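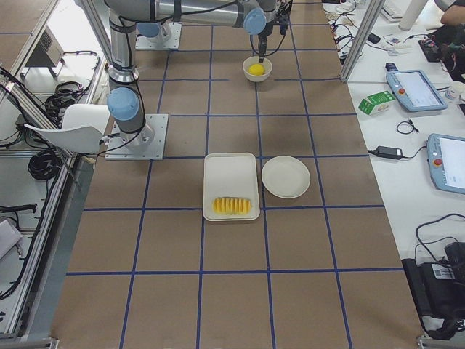 Bultville Applied Robotics Lab — Open Day

Speaker notes, second slot, Tullholm room

Welcome. Ask people at the back to come forward. Talk runs until the demo starts at 2.

Start with the table. Two arms, one shared surface, blue tape grid. We use the grid to put items back in the same spots between runs. Point out the gripper over the white bowl and the round yellow item in it. Tray with the yellow slices and the plate come up later.

Then the Bakeslow visit. Their bakery people asked about soft food. Say what we told them: round items first, slices later. We have logged 168 runs with the bowl and 71 with the tray. Target is up to 3000 by December.

Mention the two pendants on the desk — one per arm. Please don't touch the red buttons unless staff ask you to.

Buzatu slides are the backup if the demo is late. Skip the cost slide. Questions at the rail, then let the next group in.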